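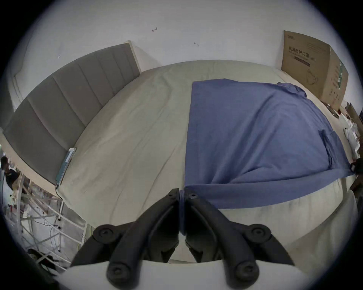 The Folding Job Is Changing

Dec 11, 2020

Radwan used to pay people to fold laundry. Now it pays many of the same people to fold laundry with a gripper in each hand, so that a machine can learn the job from them. In August the crew recorded 1,492 folds. I think this is a fair use of their skill, but the terms are not fair yet.

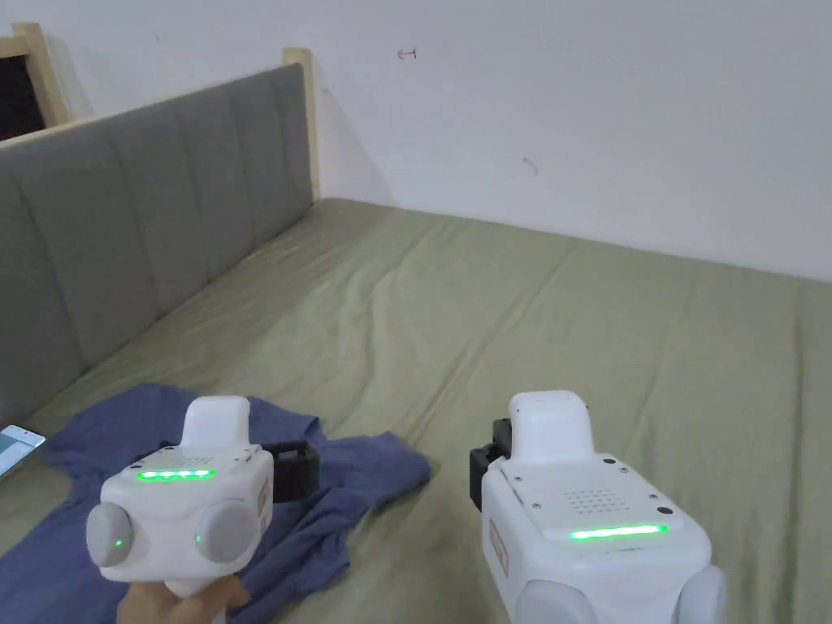 A good folder works by feel. With the grippers on, that feel is mostly gone, and a person who has done the job for years is slow again. The company still counts pieces per shift the way it did before.

Pay by the piece made sense when the piece was the product. The product now is the motion. Two grippers side by side over one folded garment take patience to handle well, and a rushed fold is a poor lesson for any machine. Radwan should pay by the hour for this work and drop the quota. 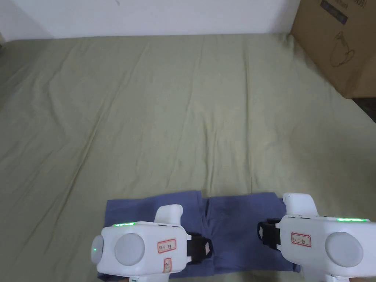
Ownership is the harder question. The Collus contract runs for years, and the people whose hands are in the recordings get nothing after the shift ends. The folds on the green sheet, with both grippers lit up over blue-gray cloth, will be used long after the person holding them has moved on. A small payment each time a set is licensed would cost little.

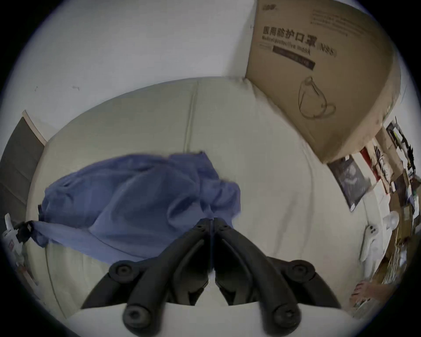

What Radwan Should Put in Writing

Hourly pay for all recording work. A share of license fees. First claim on the jobs running the machines, with training on paid time.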